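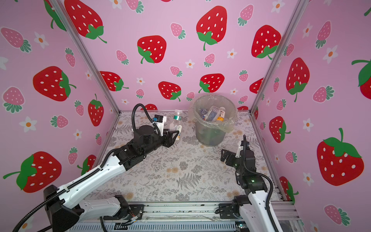 # Who Sorts the Bottles Now?

Have you ever dropped an empty bottle into a recycling bin and wondered where it goes next? Most people never think about it at all, so if you have, you are already ahead of a lot of grown-ups! In the town of Lernevgate, plenty of those bottles go to a sorting center called Venter, and a good part of the work there is learning to share its jobs between people and machines.

When people hear the word "robot," they often picture a metal person who walks and talks and maybe makes toast. The robots that pick up bottles look more like arms. They have long parts that work like your upper arm and forearm, joints where you would have a shoulder and an elbow, and at the very end a gripper. A gripper is a kind of hand with only two fingers. Try picking up a cup with just your thumb and one finger, and you will get the idea (use an empty cup, please).

When a machine takes over part of a job that people used to do, we call it **automation**. It's a long word, but you meet it every day. A dishwasher is automation. So is the door at the grocery store that slides open when you walk up with your arms full.

## Why bottles are tricky

Bottles seem easy, don't they? You see one, you grab it, you drop it in the bin. Your brain does that so fast you don't even notice the hard parts.

A robot has to handle each of those hard parts one at a time. First it has to find the bottle, and a clear bottle is a sneaky thing, because you can see right through it to whatever is behind. Imagine looking for a clear bottle on a tablecloth covered with leaves and flowers! Then the robot has to work out which way the bottle is facing. A bottle standing up looks tall and thin, but turn it so the bottom points at you and it's a completely different shape. Many soda bottles have bumps on the bottom that make a kind of star or flower.

Last of all, the fingers must squeeze the right amount. Squeeze too little and the bottle slips. Squeeze too much and – crunch – it changes shape, and now it's a new puzzle.

That is why many robot arms carry a small camera close to the gripper. It's a bit like having an eye on your wrist. The view from there can be very odd, with a green bottle bottom filling up most of what you see and the edges all blurry, but up close is where the grabbing happens.

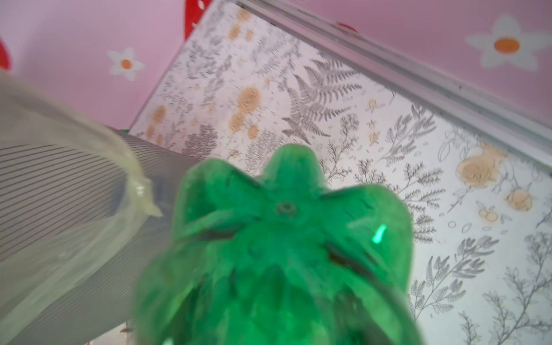
## What changes for the people

This is the part that kids ask about most when their classes visit from Selau and Jedosholm, and it's a very good question. If a robot picks up the bottles, what do the people do?

Before automation, workers at Venter stood beside a moving belt and picked out bottles by hand, hour after hour. One worker kept count during a shift in May and reached 2376 bottles. That's a lot of reaching! Backs get sore, fingers get tired, and sometimes there is something sharp or yucky hiding in the pile.

Now some of that reaching can go to the arms, and the people's days look different. Here are a few of the jobs they do:

- **Teaching.** Somebody has to show a robot what a good grab looks like, and show it again with a squashed bottle, and then again with one lying on its side.
- **Checking.** Robots make mistakes, and a person has to spot them and decide what to do.
- **Fixing.** Cables, motors and joints all need looking after, the same way a bike does.
- **Deciding.** What about a bottle that's still half full of juice, or a toy that fell in by accident? People are much better at surprises.

Changes like these can be exciting, and they can be worrying too, and it's fine to feel both. A person who has been quick and clever with their hands for years may not want to sit in front of a screen. Some workers need time and lessons to learn a new job, and it's only fair that they get them. At some workplaces, there may also be fewer jobs than before. That's why it matters that the people who do the work get asked what they think – they know things about bottles that an engineer might never guess.

## Try it at home

Find 4 empty plastic bottles and a friend. Close your eyes and let your friend be your camera, telling you "left," "right," "lower," "squeeze!" You may use only 2 fingers. Put each bottle in a box, then swap places. Afterward, talk about which bottle was the hardest, and whether you'd like to have the robot's job or the teacher's.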